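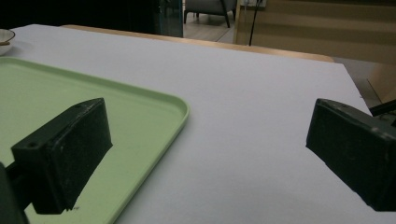 By Kjell Engström
Features | March issue

The man from Plenitix told me I would forget I was holding it. I was handed a pair of dark green fingers on a grip, with a trigger under my own finger, and asked to do a few chores on a white table with a green tray at one side. Twenty minutes later my wrist ached and I had not forgotten a thing.

Hand-held grippers are having a good year. The pitch is simple enough. Teaching a robot arm by steering it remotely is slow and expensive, so you take the arm away, give a person the gripper and a camera, and have that person do the job by hand. The camera sees what a robot's wrist camera would see. Collect enough of it and, the sales decks say, a real arm can pick up the skill later. I have read a lot of these decks. They are all very sure about "enough" and none of them says how much it is.

So I spent a week with two of the things, the Plenitix and its rival from Trimo, in a borrowed apartment that the integrator Westerberg uses for this kind of work. I wanted to know which was better. I also wanted to know whether the comparison meant much.

The fingers on the Plenitix are blocks. Flat faces, squared edges, small screw holes where you would expect them. After a few days of use a finger picks up scuffs, and the people at Westerberg treat these about the way a plumber treats scratches on a wrench. The Trimo has softer, curved tips that bend around whatever you close them on. In the brochure the curved tips look like the obvious choice. They certainly photograph better.

In use it was less clear. With cups, sponges and a bag of rice the Trimo was easier, and I dropped less. With anything thin it was a pain. Try to get hold of the rim of a tray with a tip that wants to fold and you find yourself chasing the tray across the table. The flat blocks go one on either side of the rim and close, and you have it. They are also wide, though, and when you hold one of them over a tray it hides a good part of what you are reaching for. You learn to come in at an angle. I suspect a robot would have to learn that too, from me, including the days I did it badly.

Which brings me to the numbers. Westerberg let me log my own attempts, on the condition that I logged all of them. Over the week I made 327 on the two devices together, and by the end I was noticeably faster than at the start on both. That is my first complaint about nearly every comparison I have been shown: the person gets better. Whichever gripper goes second looks good. One vendor slide (not from either of these companies) gave a success rate to a decimal place and left out who was holding the tool, how long they had been at it and which device they had tried first. I asked. I am still waiting.

My second complaint is about the table. A pale, evenly lit tabletop with a couple of things on it is a kind place to work. I understand why everyone starts there. But buyers in warehouses and care homes are being shown results from tables like that and invited to imagine the rest. When I asked the Plenitix engineers what happened with clutter, I got a thoughtful answer and no figures. Trimo sent me a video with music on it.

Then there is the camera. Both makers mount a wide lens behind the fingers, so you get the fingers, the objects and a great deal of room. Chairs, doors, cables, floor. Plenitix says the room helps the software work out where the hand is, and I believe them, up to a point. Walk the tool toward a blank wall and the tracking got nervous on both devices. The Trimo lost its place more often and took longer to admit it. The Plenitix flagged a bad stretch right away, which was irritating while I was working and very welcome when I went through the recordings at night.

Weight matters more than either spec sheet lets on. The Trimo is a little lighter but carries its battery far forward, and after an hour it felt like the heavier of the two. The Plenitix has the better trigger. Its grip is too fat for small hands, a complaint I heard from two people at Westerberg before I had even asked.

The controller software comes from Barkon in both cases, oddly enough, under different skins. It is decent. It lets you throw out a failed attempt with one button, and I wish it didn't. A person who is tired and paid by the clip will throw out more than the failures, and whoever trains on what is left gets a tidy record of a messy job. Barkon told me customers had asked for the button. I'm sure they had.

Westerberg's own rule of thumb is 1000 good attempts before they bother putting a skill on an arm. I asked where the figure came from and there was a bit of laughing. It came from an earlier project, with a different gripper, and it stuck. They did run my tray task on an arm for me with the Plenitix fingers fitted, using their recordings plus mine. It managed some and fumbled others, and when the tray was turned it fumbled most. I have seen worse. I have also seen worse sold as a finished product.

If I had to spend my own money I would take the Plenitix, for the flat fingers and because it tells you when it is lost. I would want the grip shaved down first. And I would ask both companies for the same thing: one cluttered table, one stranger off the street, every attempt kept.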